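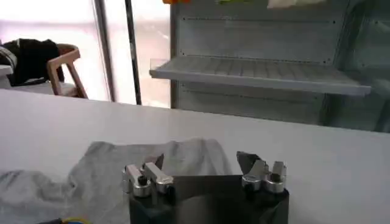
Keeping wool jumpers nice through the winter

My mother-in-law, Gunhild Bach, washed her jumpers maybe two times in a winter, and they lived longer than mine. So I began to do as she did. After wearing, I hang the jumper over the back of a chair near an open window for one night. In the morning the smell of cooking is usually gone.

When washing is needed, take a basin and water which feels neither warm nor cold on the wrist. One small spoon of wool soap is enough for one jumper. Press it down gently and leave it for 15 minutes. Do not rub, and do not lift it by the shoulders when it is full of water, or you will get a dress.
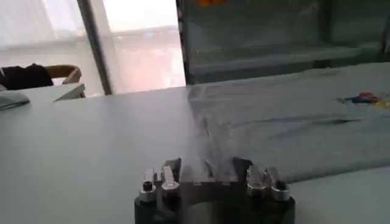
For rinsing I use water of the same temperature. Then I roll the jumper in a thick towel and kneel on the roll – my children find this very funny. Dry it flat, and turn it after one day. A radiator is too hot, also when you are in a hurry.

Small balls of wool under the arms can be cut away with a comb made for this. Hold the cloth tight and go only in one direction. With mohair I would leave them alone.

Against moths I put pieces of cedar in the drawer and sand them a little every October, so that the smell comes back. Lavender bags are also good, but change them each year. If you find a hole already, put the jumper in a closed bag in the freezer for two weeks before you mend it.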